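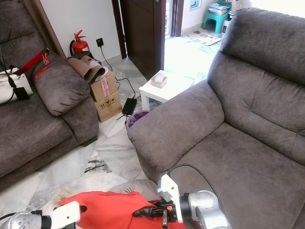 A rolled floor mat on two stacked boxes, in the corner between a gray sofa and the wall.

Mat wrestling at Sarnent

Mat wrestling at Sarnent is the school and club wrestling program of the town of Sarnent and the farm districts next to it. It covers a high school team, a middle school team and an open club that trains in the off-season. The high school team competes in the Plostero Conference, and both boys and girls wrestle in the folkstyle rules used by American schools. The open club also practices freestyle from the end of the school season until July.

Origins

Wrestling at Sarnent began as an indoor activity for football players who wanted to stay in shape over the winter. The first practices took place on gymnastics mats pushed together on the cafeteria floor. The mats slid apart during takedowns, and for the first two seasons the team held no home matches. All of its meets in that period were away, most of them in Plostero, the largest town in the conference.

The school bought a full-size competition mat in the team's third year. It came in sections that had to be taped together before each meet and rolled up again afterward. The first home dual meet was held that winter against Plostero, which won by a wide margin. Sarnent took only two bouts, both at the lighter weights.

Participation stayed low for several years. The team often gave up points by forfeit at the upper weights, where it had nobody to enter. This changed after the middle school program was added, which gave most freshmen at least one year of experience before they joined the high school team.

Practice facilities

The team practices in the old auto shop, a separate building behind the gym. It was converted for wrestling after shop classes moved to the regional vocational center. The lifts were removed, the floor was leveled, and padding was fixed to the walls to a height above an adult's shoulder. The room holds two practice circles side by side. A third, smaller area near the roll-up door is used for drilling and for warm-ups.

Heating was a problem in the early years. The building had been designed for large doors to be opened often, and the single heater could not keep up in January. A second heater was installed later, and the roll-up door was sealed on the inside.

Home meets are held in the main gym, which seats 350 on one set of bleachers. The second set is kept closed to leave space for the team benches and the scoring table.

Girls' program

Girls wrestled on the Sarnent team from its fourth season, at first in the same bracket as the boys. A separate girls' lineup was formed when the conference began to score girls' duals. The first lineup had 12 wrestlers, several of whom came from the school's judo and cheer programs. The two lineups share a practice room and a coaching staff but have separate schedules for most of January and February.

The girls' lineup finished higher in the conference standings than the boys' lineup in each of its first 3 seasons. Its strongest results have come in the middle weights. At the light end, Sarnent has usually relied on younger wrestlers moving up from the middle school.

Competition

The regular season runs from late fall to the end of winter. Sarnent wrestles dual meets against the other conference schools and enters a number of weekend tournaments. In a dual meet, one wrestler from each school is matched at each weight, and the results are added to give a team score. A pin is worth six team points, the same as a forfeit. Wins by decision are worth fewer points, with larger margins earning more.

The main event on the home schedule is the Sutanto Invitational, a one-day individual tournament. It is named for Sutanto, a feed and hardware store in Sarnent that paid for the first set of trophies and still supplies the bracket boards. The tournament began with four schools. It now uses the whole gym floor, with matches on several mats at once, and consolation rounds are wrestled into the evening.

Until recently the tournament's brackets were drawn by hand on poster board and taped along the hallway. Scoring is now done with Silix, a bracket program also used by other schools in the conference. The boards are still put up for spectators and filled in by students after each round.

Rivalry with Plostero

The annual dual meet between Sarnent and Plostero is the oldest fixture on the schedule. It is held at each school in alternate years. The winner keeps a wooden plaque made by students in the former auto shop from an old workbench. Plostero leads the series, although Sarnent won four meets in a row after the middle school program was started.

One meet in the series was stopped before the final two bouts when the power went out in the Plostero gym. The teams agreed to finish the meet the following week, and the remaining bouts were wrestled before a junior varsity match. The result stood as a one-point win for Sarnent, the closest score in the series.

Off-season club

The open club is run separately from the school and charges a fee of $40 for the spring session. It accepts wrestlers from elementary age upward, and adults may train on the second circle when there is room. Members provide their own shoes and headgear. Singlets are lent out for tournaments.

Freestyle practice differs from the school season mainly in its work on exposure and par terre positions. Wrestlers used to folkstyle often need several weeks to get out of the habit of rolling across their backs, which costs points in freestyle. The club enters a small number of outside tournaments each year and finishes with a family meet in July.

Team colors and traditions

The team wears dark green singlets with white lettering. Visiting teams were at one time met with a cowbell rung from the top row of the bleachers before every bout. The bell is now rung once, at the start of the heavyweight match. Seniors sign the underside of the scoring table at their last home meet, and when the table was replaced, its top was hung in the practice room.

See also

Folkstyle wrestling
Plostero Conference
Sutanto Invitational

Page last edited 9/26/23 | Contact | Copyright and reuse | Back to top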